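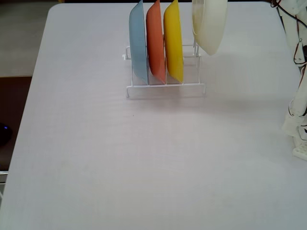

The Molefe Community Center in Gristton will open its shared kitchen to the public in April, following 2 months of work on the room and its equipment. The kitchen may be reserved by residents, clubs and small food businesses.

Reusable tableware will replace disposable plates at all events held in the building. The center has purchased 400 plates in several colors, including blue, orange and yellow, along with wire racks in which they can stand upright after washing. Groups are asked to return plates to the racks before leaving. Paper and foam plates will no longer be supplied.

The tableware was paid for with a grant from the Melberg Fund, which supports waste reduction in neighborhood facilities. According to the center, 300 meals were served on disposable plates during a typical month last year.

Reservations are available in the morning, afternoon and evening, for groups of up to 60 people. Applicants must complete a short food safety form and agree to the kitchen rules, which are posted at the front desk. Requests may be submitted in person or through Loltolix, the center's online booking service. Existing reservations for the main hall are not affected.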